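Drestura two-finger gripper: four weeks in simulation

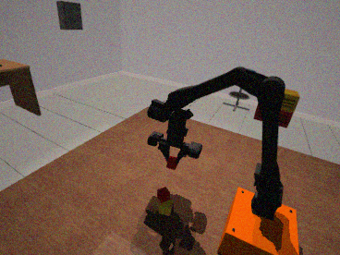 By Annelies Koster | Reviews | 2026-08-22

Drestura ships a simulation model with its small two-finger gripper, and I used that before asking for the hardware. The task was picking up small cubes with the black arm on the orange base, the same setup I used for the Jokero in June.

I ran 1,604 picks with each. The Drestura dropped 25 cubes, the Jokero 45. The thin fingers are the reason, I think – they get in between pieces that sit close together, like the red and yellow ones on the table.

Setup was slower. The joint limits in the model file were wrong and support took around a week to send a new one. The manual is also thin on force settings.

I would pick it over the Jokero for small parts. For anything heavy I can't say yet.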